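Subject: Re: Sorting the breakers and buttons before Saturday

Hi all,

Got the belt going this morning, so I can finally answer Prys properly. My replies are under the quoted bit. 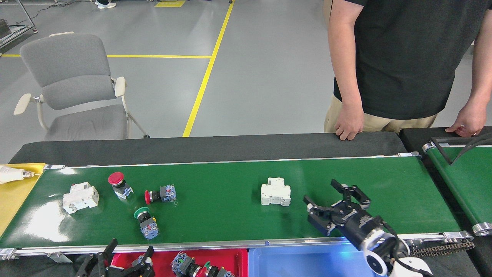 What Prys Mostyn wrote:

> Are we still mixing the breakers in with the push buttons? Last time
> the Rimareck box came back as one big jumble and I spent my whole
> lunch digging greens out of it. Also, which bin is which now?
> And do the contact blocks stay on?
> Prys

Yes, still mixed going onto the belt, sorry! The parts come out of the Stunolcombe crates that way and I'm not going to pre-sort 1,117 pieces on my kitchen table again (my family has opinions about that).

Bins: push buttons go in the red one, whatever color the head is. I know, a green button in a red bin looks wrong, and I did it backwards twice myself before coffee. White breakers go in the blue one. If somebody wants to print labels, please do, just make them big.

Contact blocks stay on. Pulling them off and matching them up later was miserable, and I still have 6 spare blocks in a coffee mug that don't seem to belong to anything. If you're missing one, email me.

The mushroom heads like to roll, so lay them down on their sides if you're loading the belt by hand. The breakers don't care much – they sit fine upright or tipped over. Do check the terminal screws before you box them up for Prurkstead, they sent some back in September for being loose and I'd rather not do that dance again.

Does anyone still have the lid for the Bañuelos tote? It's the deep one with the bad latch.

See you Saturday, I'll bring bagels.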